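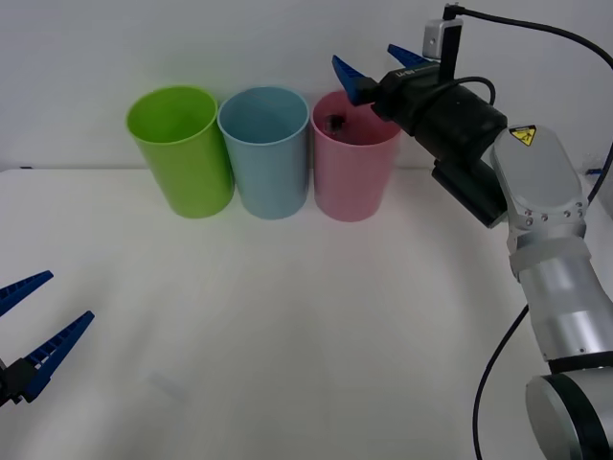 Stikau has opened its remote demonstration service to outside laboratories, after running it for its own staff since June. The service lets an operator teach a two-armed robot a table task by driving both arms from a control desk, with every joint movement and camera view stored as training material. The first batch covers small jobs with household items. One of them uses three plastic cups set in a row at the back of a white table, green, blue and pink, with an arm working from each side.

Each recorded run is called an episode. Stikau says the opening set holds 4000 episodes, split between remote driving and hand guiding. In hand guiding the operator takes hold of the arm and moves it through the task directly. The method is quick to learn, but it puts the operator's hands in the camera views, and those episodes are stored under a separate heading.
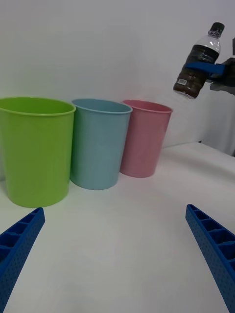

By the Dutthorpe technical desk
Print this item | E-mail this item

Remote driving keeps people out of the picture and is slower to master. The operator moves a pair of small lead arms, and the working arms copy them joint for joint. New operators at the Wosedville site spend 6 hours on practice runs before any of their work is kept.

Grip is the main difficulty. The lead arms give no feeling of weight or pressure, so the operator judges contact by eye. A drink bottle held at a tilt, with liquid in the lower part, can turn in the fingers if it is gripped too far from its middle. Wrist views help here – a camera on one arm can show the other arm's hold from across the table, with the cups in the same view.

The control software, named Janevski, records the operator's commands and the measured arm positions as two separate streams. The gap between them is kept in the files. Earlier versions smoothed it out, and models trained on the smoothed data tended to close the fingers too early.

Episodes longer than 40 seconds are set aside for review. Failed attempts are marked and kept, including those in which the operator drops an item and picks it up again. Laboratories may request them with the main set or leave them out.

Outside users will be able to book the arms in blocks of 2 hours, either at Wosedville or over a network link. Stikau advises a wired connection, as delay on the link makes operators pause before each grasp and the pauses then appear in the recorded motion. Prices have not been published.

Search this site Enter keyword Go

Contact the desk | Copyright Dutthorpe | Back to top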